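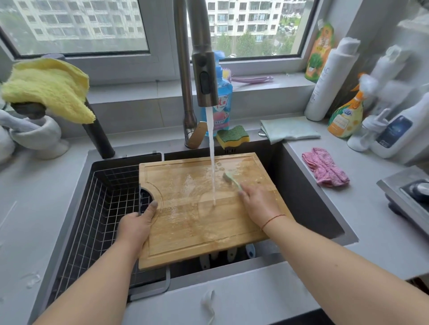
アマチュアの合唱団員が、本番前日に声を出してもいいのか？
軽いハミングを13分だけ、というのがうちの指揮者ソさん（Dong-hyun Soさん）の答えです。高い音は頭の中で鳴らしておけばいいそうです。

2019年2月7日

というわけで、今日は律儀に13分ハミングして終わりにしました。物足りない！　明日はいよいよTrunleyホールで演奏会形式の「魔笛」です。わたしはアルトの後ろの列、右から二番目。合唱の出番なんてオペラ全体から見れば短いのに、楽譜は去年の10月からずっと鞄に入れっぱなしで、表紙の角がもう丸くなっています。

昨日のオケ合わせでは、ザラストロ役のタピオ・アホネンさんの声をはじめて生で聴きました。いやあ、低い。低いのに言葉がちゃんと聞こえるんですよ。第2幕の「おお、イシスとオシリスの神よ」で、譜面をめくるのを忘れて隣のオコンクォさんに肘でつつかれました（ごめんなさい）。休憩のときに少しだけお話しできて、若いころは合唱団のバスで、ソロをもらえるまでずいぶんかかったとのこと。のど飴を一ついただいたけど、リコリス味で、わたしにはちょっと手ごわかった……。

反省点も書いておきます。第1幕の終わりの合唱、ドイツ語の語尾の t がやっぱりそろわない。ソさんは三回止めて、三回目は何も言わずに指だけ立てました。あれがいちばんこわい。それから第2幕の僧侶たちの合唱のあいだ、女声は座って待つのですが、立つタイミングが左右でずれました。明日は第一ヴァイオリンの弓が上がったら立つ、と全員で決めたので、楽譜にも赤で大きく「弓！」と書いてあります。

チケットは3,302円の席がまだ少し残っているらしいです。妹は結局来られることになって、終わったら駅前のStelbyでごはんの約束。打ち上げは別の日なので、ゆっくり感想を聞けそう。妹は夜の女王のアリアしか知らないので、アルトの話をどこまで聞いてくれるかはあやしいけど。

黒いロングスカートは裾を直した。楽譜よし、黒ファイルよし、靴は玄関に出した。集合は昼の一時、声出しは二時から。加湿器に水を足して、今夜は早めに寝ます。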